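3.2 Work surfaces and handling of cloth items

The study compared two ways of putting away small household textiles: laying them flat in a stack, and rolling them and standing them in an open basket. Both were carried out at the Huvilville site on a white-topped table marked with a faint gray grid. We chose a plain top over a colored one after the pilot in May, when pale towels and dark napkins were both handled on a brown table and the coders found fold lines hard to read on the darker items.

The grid was used only for setting out the cloths at the start of a trial. A cloth was placed flat, with no edge lined up to the table, and the person doing the trial was free to turn it before folding. We did not correct cloths that were put down at an angle. The table top was wiped between blocks, but scuffs were left as they were.

Two kinds of cloth were used. The first was thin and patterned, close to a napkin or light dish cloth. The second was a thick terry towel in a pale color. Thin cloths held a crease well but opened up when rolled, and most people folded them again in the basket. Towels behaved the other way. A towel folded lengthwise and then rolled kept its shape — at least long enough to be moved — but it took up more room than the same towel laid flat. Towels stayed in use after they had picked up small stains or stray threads, as they would in a home.

The basket was a woven one with a handle cutout, set beside the grid surface. Its soft green color gave good contrast with the pale towels. Items were counted as put away when they were fully below the rim or resting against the inner wall without support. Across all blocks, 3886 placements were coded. Of these, 900 were coded a second time by Arsalan Naqvi, using the Preter scheme with 12 categories. Disagreements were mostly over rolled items that leaned on the rim, and these were settled by going back to the rule above.

The room was not cleared for the study. Shelving, cardboard boxes and a desk stayed in place, and the table was used from whichever side suited the task. 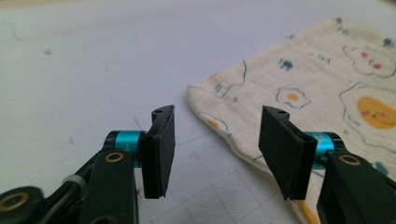
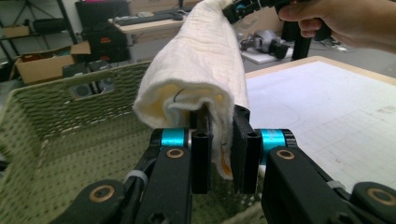
Figure 2. Patterned cloth lying flat on the grid surface (first picture) and a rolled cream-white towel beside the woven basket (second picture).

Senmont Department of Household and Textile Studies

Rolled towels raised one further question, which was where to hold them. Held near one end, a roll tends to sag in the middle and the outer layer slips. Held at both ends it stays straighter, but the lower end then has to be let go before the roll can stand in the basket. We coded the two holds separately, and Section 4 reports them that way. Thin cloths were not split by hold.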